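Two cameras, one path

I've been going back and forth on the front camera for the path rover since the start of February, and this week I finally ran both of them over the same stretch of concrete. Writing it down now before I forget which settings went with which run.

Camera A is the narrow one that came with the Sandoval kit. Camera B is the wide fisheye board from Lavberg that Dulce Zamudio had in a drawer and let me keep. Both plug into the same Wivov controller. I changed the mount and the lens profile between runs and left everything else alone, including the speed limit and the tires.

The narrow camera gives a clean, flat picture. Straight edges stay straight, and the edge finder picks up the curb without any fuss. The trouble comes on bends. Once the path swings away, the inside curb leaves the view before the rover has started to turn, and the controller falls back on its last guess. It put a wheel on the grass 3 times in one afternoon.

The wide one sees a lot more on both sides. It also sees a lot more sky.

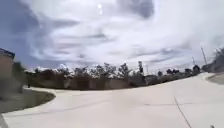
Fisheye on the Flistville path, overcast, auto exposure.

There's grass with a pale edge on both sides of the concrete in that view, and that was the whole point of switching. The cost is that the horizon bows and anything near the sides gets stretched. The wall or building on the left leans outward, and the trees on the right smear. The dark blur in the bottom left corner I just mask out, along with everything above the tree line.

Exposure was the next problem. With that much bright cloud, auto exposure kept changing its mind and the concrete went from gray to nearly white. I locked it at 600 and the curb edges got steadier. I tried 3,000 first, which was a mistake.

The joint in the slabs on the right side still gets read as an edge now and then. Hermenegildo Arellano suggested throwing out any line that has the same gray on both sides of it. I added that on Thursday and the false edges mostly went away. Tire marks don't seem to bother it.

Over the full loop I logged 728 frames with each camera. The fisheye run stayed on the concrete the whole way. It was slower, though, as the undistort step eats up time on the controller, and I had to drop the frame rate to keep the steering smooth.

For now the fisheye stays on. I still need to print a stiffer mount, and I want to repeat the loop in full sun, when the shadows will be harder. If anyone has a lens profile for the Lavberg board that's better than the stock one, leave a comment.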